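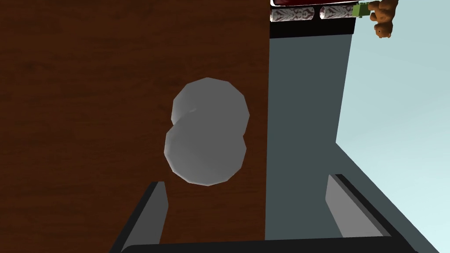

Entretien du bois > Huiles et cires

Huile-cire Gisside pour plateaux, tables et plans de travail

Pot de 200 ml – finition satinée – teintes Naturel, Châtaigne et Acajou

Il y a des tables qu'on garde toute une vie et qu'on finit par ne plus regarder. On y a posé des plats, des cartables, des coudes, on y a fait des devoirs et des tartes, et puis un matin de février, avec cette lumière basse qui ne pardonne rien, on s'aperçoit que le bois a pâli près de la fenêtre et qu'il accroche un peu sous la paume. C'est pour ces tables-là que nous avons commencé à préparer la Gisside dans notre atelier de Bevham, et c'est encore à elles que nous pensons quand nous remplissons les pots (à la louche, oui, toujours, et la louche est d'époque !).

La Gisside est un mélange d'huile de lin cuite, d'huile de tung et de cire d'abeille, avec un peu de carnauba pour la tenue. L'huile entre dans la fibre, la cire reste en surface, et l'ensemble donne un toucher doux, légèrement gras les premiers jours, puis franchement soyeux. Le fil du bois ressort et les veines plus sombres reprennent de la profondeur. Si vous aimez les vernis brillants où l'on se voit dedans, ce n'est sans doute pas le produit qu'il vous faut, et nous vous orienterons volontiers vers le vernis Orozco, à la page des finitions dures.

Quelle teinte choisir ?

Naturel réchauffe à peine et convient aux bois clairs, au frêne, à l'érable, au hêtre. Châtaigne tire vers le brun roux ; c'est notre préférée sur un vieux chêne ou sur un merisier fatigué. Acajou est la plus rouge des trois, et nous conseillons de l'essayer d'abord sous le plateau, dans un coin, parce qu'elle surprend parfois sur les bois très poreux. Les teintes se mélangent entre elles sans difficulté. Beaucoup de nos clients font moitié Châtaigne, moitié Acajou pour retrouver la couleur d'un buffet de famille, et le résultat est très beau.

Mode d'emploi

Commencez par un plateau propre et bien sec. Si l'ancienne finition s'écaille, poncez dans le sens du fil, au grain 120 puis au grain 180, et dépoussiérez soigneusement (une brosse douce, puis un chiffon à peine humide, et une nuit de patience).

Remuez le pot avec une baguette, jusqu'au fond, car les pigments s'y déposent volontiers. Prélevez une noisette de produit avec un chiffon de coton non pelucheux et étalez en couche fine, en longues passes, toujours dans le sens des veines. Laissez pénétrer un quart d'heure, essuyez tout ce que le bois n'a pas bu, puis laissez sécher jusqu'au lendemain avant de recommencer. Il faut 2 couches pour une table de salle à manger. Sur un plan de travail, près de l'évier surtout, ajoutez-en une troisième.

La table peut recevoir des assiettes au bout de deux jours, mais attendez un peu pour les nappes cirées et les objets lourds, qui marqueraient une finition encore tendre. Comptez 9 jours pour un durcissement complet, davantage si la pièce est fraîche.

Attention aux chiffons imbibés : les huiles siccatives peuvent s'échauffer toutes seules en séchant. Étendez-les à plat dehors ou plongez-les dans l'eau avant de les jeter, et ne les laissez jamais en boule dans une poubelle.

Au quotidien

Un chiffon humide bien essoré, une goutte de savon noir si nécessaire, et on essuie aussitôt. Évitez les éponges abrasives et les sprays dégraissants, qui emportent la cire. Pour une auréole de verre, frottez un soupçon de Gisside du bout du doigt, laissez reposer, lustrez : le plus souvent il n'en reste rien. Une couche d'entretien par an suffit à la plupart des tables.

Caractéristiques

Contenance : 200 ml
Aspect : satiné
Application : chiffon de coton ou pinceau plat
Nettoyage des outils : savon noir et eau tiède
Usage : intérieur uniquement
Conservation : pot bien fermé, à l'abri du gel

Avec ce produit

Savon noir Skendby, en bidon
Chiffons de coton lavé, le lot de 2
Vernis dur Orozco, mat ou brillant

Une hésitation sur l'essence de votre meuble ? Écrivez à l'atelier en joignant une photo prise à la lumière du jour, nous répondons à tout le monde, parfois un peu longuement. Les échantillons de teinte partent de Bevham par courrier simple et sont offerts avec toute commande.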